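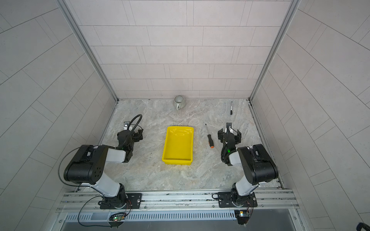

Marble-patterned top, gray tile on three sides.

Sunday, March 17, 2024

Calomholm to Wenorura by the coast road, 89 km by the odometer. Left at 6:40 to beat the buses. Surface good as far as the second bridge, then gravel for the last 8 km. Held 30 km/h on the gravel. Tire pressure unchanged on arrival.

Parking at the north end of the beach is a flat dirt lot with no shade. The path down starts behind the ticket hut and drops in two stages, the lower one on loose coral. Sandals were a mistake. Ashok had boots and was down well before me.

Low tide at 9:12. The sandbar was exposed and we walked out to the islet, water at mid-calf on the left side and knee-deep on the right. Sand is coarse and pale, firm enough to walk on without sinking. Wind from the southeast, light until 11, then steady. Snorkeling on the lee side only. Visibility moderate, less than in February, with some current at the outer rocks. 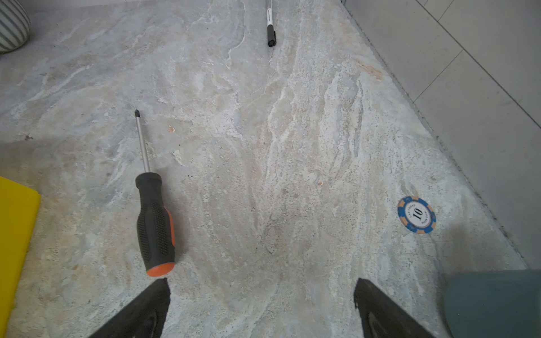 Screwdriver, black and orange handle.

Lunch at the stall by the steps: grilled fish, rice, lime. Latrice and Hooman arrived at noon on the shuttle, which now runs twice a day — last return 4:15. They went back on it. We stayed until 5 and drove out with the sun behind us.

Room 39 again tonight. Fan works, hot water does not. Eifion wants the headland trail tomorrow, so alarm at 5:30. Refill both water bottles and find the other shoes.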